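Table and packing hands wanted – Zorano workroom, immediate start

Posted 18 May 2020

We need people for the tables. Short shifts, light work, indoors. Picking up small stuff, putting it on a tray, into a box, out of the box, tidying the table for the next round. Sounds easy and mostly is, but you do it a lot of times and it has to be neat every time.

Pay is by shift, paid Fridays. Three hours a shift, mornings or afternoons, your pick when there's a choice. Evenings maybe from January, not before.

The workroom is one big open room, white ceiling with the beams showing, plenty of light. Clothes get hung on the rack by the pillar. Wear something comfortable, layers are good. 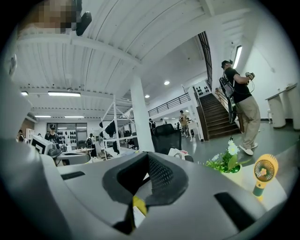

Do I need to have done packing work before?
Most of our people hadn't. First shift is paid training, you sit with somebody from the Soylu team and go thru the item sheets until you've got it.

What you'd be doing
Setting a table from the sheet. Moving items one at a time. Closing boxes, opening boxes. Putting everything back where the sheet says – not where you think it looks better. Wiping down between rounds. Writing up anything broken or missing.

What we want
Steady hands. Okay with repeating things. On time. Able to stand for most of a shift, with breaks. Reads English well enough for the item sheets. Eighteen or over. No car needed, the 348 bus stops outside and there's bike parking in back.

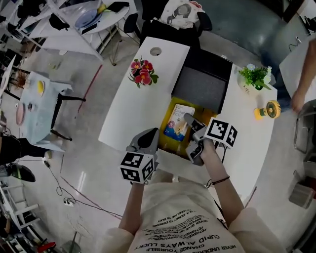 Items come in from Ridero and Zultari in mixed lots and change all the time, so don't expect to get one favorite and keep it. One week it's all kitchen things, next week stationery. A table can easily have a small potted plant, a handheld fan, artificial flowers and a boxed package on a yellow tray all at once, and each one wants handling a bit differently. Flowers catch on everything. Thin card boxes dent if you squeeze. Foam-lined box like the black one, lid stays open till the sheet says otherwise. If you're heavy-handed, tell us and we'll start you on the soft goods instead.

Good to know
Phones in your bag during rounds. Bracelets and sweatshirts fine, long dangly sleeves not. Coffee and tea are free, lunch you bring yourself, there is a fridge. Lockers on request, ask at the desk for a key and please bring it back.

How to apply
Come by the Zorano front desk any weekday before noon, or leave a message on extension 512. Give your name, a number, and which shifts you can do. No resume neccessary. Mention job ref 1098 or it ends up in the wrong pile. We call back same week – if you haven't heard, try again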